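# Werkstattbuch Teleop-Platz, September, Nachmittag

Korbaufgabe, zweite Runde mit dem geraden Greifer. Ich schreibe lieber gleich auf, was mir durch den Kopf geht, sonst ist es morgen wieder weg.
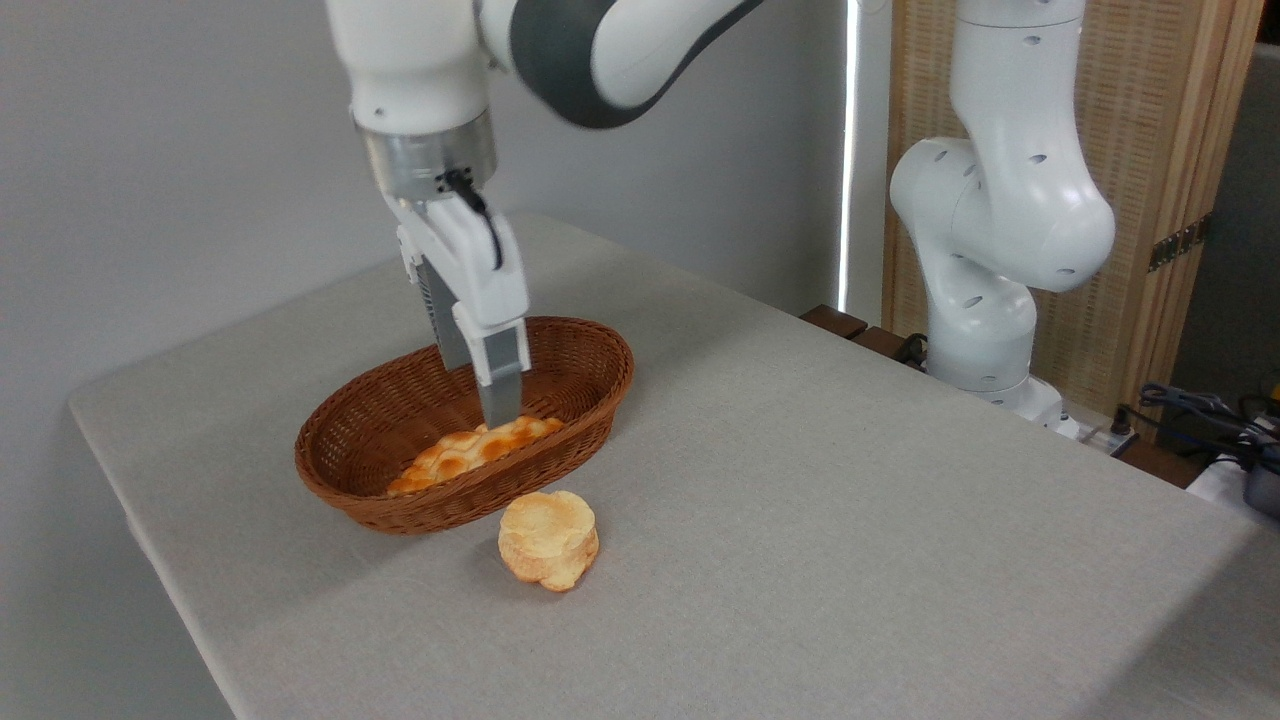
*Linker Arm über dem Korb, Fingerspitze am Gebäck, ein Brötchen liegt vorn auf dem Tuch.*

Die Aufgabe heißt bei uns im Plan »Bisten 3« und klingt auf dem Papier ganz harmlos: ein Teil aus dem Korb nehmen, auf dem Tuch ablegen, Arm zurück in die Ausgangslage. Geführt wird mit dem Vosura-Handgriff, der rechte Arm bleibt in Parkstellung. Das Gebäck ist wieder von der Bäckerei Coşkun, und ich muss gestehen, dass ich heute früh zwei Stück davon gegessen habe, bevor überhaupt irgendetwas eingeschaltet war. Sie waren sehr gut!

Zum Führen selbst. Nach einer Weile merkt man, dass die eigentliche Arbeit in den letzten Zentimetern steckt. Bis über den Korbrand komme ich inzwischen flott und ohne groß nachzudenken, aber dann schaue ich auf die Fingerspitzen, schaue auf das Kamerabild, schaue wieder auf die Fingerspitzen, und in dieser Zeit steht der Arm einfach still. Diese Pausen landen alle in der Aufzeichnung. Beim Nachsehen der ersten Spur von heute waren es einige Sekunden am Stück, in denen sich gar nichts bewegt, und genau so etwas lernt uns das Modell dann brav mit (hatten wir im Frühjahr schon einmal, da blieb der Arm über jeder Schüssel stehen, als müsste er sich besinnen).

Was mir geholfen hat: den Griff schon beim Anfahren festlegen. Also vorher entscheiden, welches Stück es wird, die Finger noch oberhalb des Randes ungefähr auf die richtige Weite bringen und dann in einem Zug hinunter. Wenn es danebengeht, geht es daneben, dann fahre ich sauber hoch und setze neu an. Die Fehlversuche mit ordentlichem Neuansatz bitte NICHT löschen, die sind für Plamesent fast mehr wert als die glatten Läufe. Nur kennzeichnen, mit »Neuansatz« im Kommentarfeld.

Die Höhe ist der zweite wunde Punkt. Das Gebäck gibt ja nach, und am Handgriff spüre ich davon leider überhaupt nichts. Ich bin ein paarmal tiefer gegangen, als nötig gewesen wäre, und habe es erst an den Krümeln gemerkt. Greifkraft deshalb im Menü auf 60 gestellt, vorher stand sie noch auf 100 von der Aufgabe mit den Dosen. Bei 60 halten die Finger ordentlich, und es wird nichts mehr platt. Wer nach mir an den Platz kommt, schaut bitte einmal nach, ob der Wert noch stimmt – nach einem Neustart springt er gern zurück.

Noch etwas zum Korb: Er rutscht auf dem Tuch, wenn man mit einem Finger innen an die Wand kommt. Nicht viel, aber er dreht sich dabei ein wenig mit. Ich hatte erst überlegt, ihn festzukleben, lasse das aber vorerst bleiben. Ein bisschen Abwechslung in der Lage tut den Daten gut, und zu Hause klebt auch kein Mensch seinen Brotkorb fest. Zwischen den Läufen schiebe ich ihn ohnehin von Hand an eine etwas andere Stelle.

Zum Ablegen: Bei den höheren Stücken die Finger ganz langsam öffnen und erst danach gerade nach oben weg. Wenn ich beim Öffnen schon seitlich ziehe, kippen sie um. Das gilt bei uns noch als erledigt, aber schön finde ich es nicht, und ich würde solche Läufe eher in die zweite Güteklasse stecken.

Zähler steht jetzt bei 822, alte Läufe mitgerechnet. Ich mache vor Feierabend noch eine kurze Reihe, dann tun mir die Handgelenke weh und die Bewegungen werden eckig, das sieht man den Kurven sofort an.

Offen:

- Greifkraft dauerhaft ins Aufgabenprofil schreiben, nicht nur ins Menü
- Stillstandszeiten aus den Spuren von heute heraussuchen und ansehen, bevor etwas ins Training geht
- frisches Gebäck für morgen bestellen, das von heute wird bis dahin zu hart
- Unterarmauflage für den Bedienplatz, bitte, ich frage jetzt zum dritten Mal :)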